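Keeping House, Slowly: A Talk with Saron Seyoum

Saron Seyoum cleaned other people's homes for 26 years before she began teaching it at Cemus.
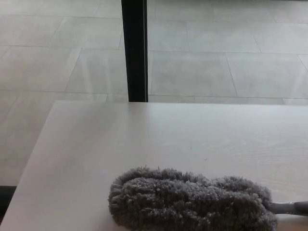

Starting at the top

"My mother dusted before breakfast, singing the whole time," she says, pouring us both more tea, "and I still can't dust quietly!"

Her evening class has 14 students — two of them retired bakers — and it tends to run over, mostly on account of the stories.

"They come for the stains," she says, "and then they stay and talk about their grandmothers."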